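Bin picking in small-batch manufacturing

Bin picking is the removal of unsorted parts from a container by a robot arm, usually as the first step in loading a machine tool, press or furnace. In small-batch plants the task was long done by hand, and its automation mainly affects machine loaders, setters and shift leads. The case most often cited in this article is the bar-loading cell at Urnetti, a maker of hinge and latch components, which began trial operation in April.

Background

Manual loading at Urnetti was organized in two-person teams. One worker lifted bars out of a steel bin and the other fed the saw. A team handled roughly 300 bars per shift. Work study records kept by Lamisi Nyarko, the plant's production engineer, attributed most lost time to bending, regripping and waiting at the end of a bin, when the last parts lay flat on the floor and were hard to grasp with gloves.

Method

A cell of this type consists of an arm, a gripper, a bin held in a fixed position and a program that selects the next part. Grasp points are tried out on a bench before the cell is installed on the production floor. Parts lying near a wall or against each other are treated as separate cases, as the fingers need clearance on both sides — a condition that is often missing in a nearly empty bin.
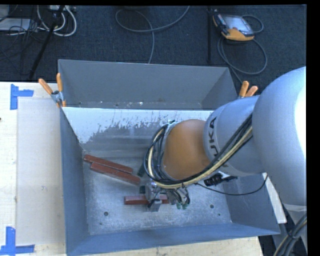 Does automated bin picking remove the need for a machine loader?

The loader's post usually remains, with different duties: bringing full bins, clearing failed picks, checking the first parts of each batch and restarting the cell after a stop.

Effects on staff

At Urnetti, 2 loaders per shift were reassigned. One became cell attendant and the other moved to inspection. Attendants received 90 hours of training, covering safe entry, jogging the arm at reduced speed and basic fault recovery. Job grades were revised after negotiations led by Augustina Osei for the workforce.

Lifting decreased, while walking and screen work increased. Attendants reported that stops were harder to plan around than manual work, as they came at irregular intervals. Nisreen Semaan, the night shift lead, asked for a log of every manual intervention, and the log was later used to set break times.

Output in the trial reached 335 bars per shift. The gain was attributed to operation through meal breaks; the time per bar was slightly longer than by hand.

See also

Machine tending
Palletizing
Workpiece clamping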